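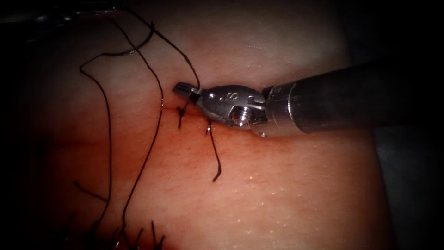 The hands that stayed

Eun-seong Lim still practises her knots on the arm of the sofa while the kettle boils. She has been teaching people to stitch for most of her working life, first on a hospital ward and now in the long, low training rooms at Rolstead, and she will tell you (at some length, and with biscuits) that the habit isn't going anywhere just because a machine now does a good share of the stitching at work.

When the robot arrived in April, the first thing to change was the tea break. Closing practice pads used to be a job for everyone on the bench, heads down, radio on, and people stopped when their fingers got sore. Now the sewing carries on while they eat, and somebody has to stay near the screen, so they take lunch in turns and miss one another's gossip.

"I thought I'd feel pushed out," says Woo-jin Yeo, who came to the bench straight from college. "Mostly I felt a bit lonely, to tell you the truth, and then I got interested."

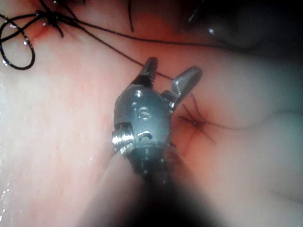 Reading time: 2 minutes

What interested him was the thread. Black suture has a mind of its own, looping back on itself and wandering over the pad, and anyone who has sewn by hand learns to flick it out of the way without thinking. Watching an instrument with narrow, toothed jaws work so close to it, Woo-jin had to put that little flick into words for the first time, and he filled most of a notebook doing it.

His job has a new title these days, and a small rise came with it, though he'd have liked more say in the hours. Eun-seong asked for something else. She wanted every new starter to close 80 pads by hand before they sat down at the screen, and after a rather long meeting (two pots of coffee, she says, and a very dry cake) she got it.

"You have to know what a tight stitch feels like," she says, "or how would you ever spot one?"

The radio is back on, by the way. They still argue over the station.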